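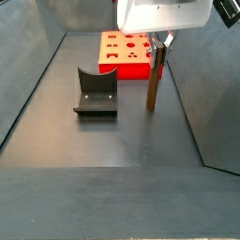

Home | Projects | Reports | Borrowing | Contact

Category: Reports to funders / Early learning

Tullari Shape Board Loans: second progress report to the Baranauskienė Fund

Last updated: 20th January

Prepared by Helju Kuusk, project coordinator, Wullau

Period and purpose

This report covers the second half of the first funded year, up to the end of December. The grant pays for shape-sorting boards and pegs to be bought, checked and lent to families and early learning centres in the Wullau district. It also pays for part of one position and for the replacement of lost or damaged parts. The first report dealt with buying the boards and setting up the store. Most of what follows is about lending, wear, and changes to the boards and the sheets that go with them.

Loans

We made 286 loans in the period, against a target for the period of 200. Of these, 89 went to early learning centres and the rest to families. Centres keep a board for a full term and families for a month, so the centre figure understates how many children used them. We don't ask centres to record each child and would prefer not to start.

Family loans rose after the Wullau library agreed to hold a shelf for us near the returns desk. Before that, families had to come to the store during the hours it was open, and those hours did not suit anyone who worked. Halvard Strand set up the shelf and restocks it. The library does not check parts on return. It puts the bag in a tub and we check it when we collect.

We stopped taking bookings by phone in this period. There is one booking form now, which can be filled in online or on paper at the library. A few centres still ring and we fill the form in for them.

Condition of the boards

The boards themselves have held up well. Corners show scuffing and two have a chip beside a slot, which Jana Böttcher sanded smooth. No board has been withdrawn.

The pegs are a different matter. The stock of pegs and blocks stood at 400 when lending began, spares included, and we have been drawing on the spares faster than planned. The long round pegs are lost most often. They roll, and they are the piece a child is most likely to carry off to use for something else. Several centres told us they found them months later in the sandpit. We have replaced them as needed and have changed the order from Fornine so that the next delivery has more round pegs and fewer of the flat pieces, which almost always come back.

Some of the replacement pegs from the first Fornine delivery were slightly too thick. They went into the hole in the store and then stuck when the weather was humid. Kęstutis Jaunzems now tries each new peg in the hole it is meant for, in more than one board, before it is added to a bag. It slows down the unpacking of a delivery by most of a day. Fornine accepted the thick ones back and credited us, and the credit appears in the financial statement under parts.

Using the boards

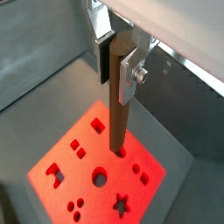
Vaida Grigaitė rewrote the activity sheet in this period, after centres told us the first version was too long and assumed a child would start at the top row and work along. The new sheet is a single page. It begins with the round peg, which goes in whichever way it is twisted, and leaves the star until the child is comfortable with the rest. It also asks the adult to turn the board between goes. When the red board sits with a corner pointing away, and the brown peg is brought down over the small round hole, the child has to look for the hole again and can't go by memory of where it was in the row. Staff at the centres say this one change kept older children interested in a board they had already finished many times.

The second activity on the sheet asks the adult to hold a peg upright just above the board and let the child say which hole it is for before it goes in. This was suggested by a speech pathologist at one of the centres. It gets some talk out of an activity that is otherwise fairly quiet, and it works with children who don't yet have the grip to manage the pegs themselves. Vaida tried it with two groups before adding it.

The third activity, sorting the pieces by feel in a cloth bag, has been less useful. The long pegs are too easy to tell from everything else. We have left it on the sheet for now but will take it off at the next printing unless a centre asks us to keep it.

We were asked at our last meeting with the Fund whether the two rectangular slots side by side in the middle row are too hard for the younger children. Opinions differ. Some children do give up on them and go back to the round hole. Others spend most of their time there. We have not changed the board and have added a line to the sheet saying it is fine to leave those slots out.

Checking and cleaning

Returned boards are wiped with warm soapy water and dried on a rack. The holes are the slow part. Play dough gets pressed into them, and so does banana. Jana uses a bottle brush for the round hole and a folded cloth over a ruler for the slots. The points of the star need a cotton bud. We asked centres not to use the boards at the dough table and put this in bold on the sheet. There has been less dough since.

Every peg is checked by hand for splits at the ends. The rounded end takes most of the knocks. Any peg with a split long enough to catch a fingernail is thrown out and not repaired.

Storage

The shelving paid for by the grant is in and being used. Boards are stored flat, not more than four high, with a sheet of felt between them. Bags of pegs hang on hooks below. The back corner of the store was damp after the December rain and we moved everything from there to the opposite wall. The building's owner has looked at the gutter and says it will be repaired. If it isn't done by the end of autumn we will need to think about another store, and would raise it with the Fund before making any commitment.

Spending

Spending is in line with the budget except on parts, which is over, and printing, which is under. With the Fund's agreement we would like to move the unspent printing money across to parts. The coordinator's hours have been as planned. Travel was low as Halvard combines the library visit with deliveries to the centres on that side of the district. The full statement is attached separately.

What did not get done

We had planned a parents' morning at each of the participating centres. Only three were held. Two centres had staff away and asked to wait, and one has since changed director. The mornings that did go ahead were well attended and led directly to new family loans, so we want to finish the round.

The translated activity sheets are also late. The text was held back until the new English version was settled. It has now gone to the translators and we expect proofs within the next period.

Next period

We plan to:

- hold the remaining parents' mornings
- print and send out the translated sheets
- receive the next Fornine delivery and check the pegs against the boards before lending
- open a second library shelf, if the library can find the space
- replace the bags, as the drawstrings on the current ones are fraying

We would also like to talk to the Fund about larger boards for children with limited hand movement. Two centres have asked for them. Kęstutis has a quote for a trial set and the cost could be met from this year's grant if the delivery goes ahead at the price quoted.

Questions about the loans or the parts figures can be sent to Helju Kuusk at the Wullau office. Questions about the activity sheet should go to Vaida Grigaitė.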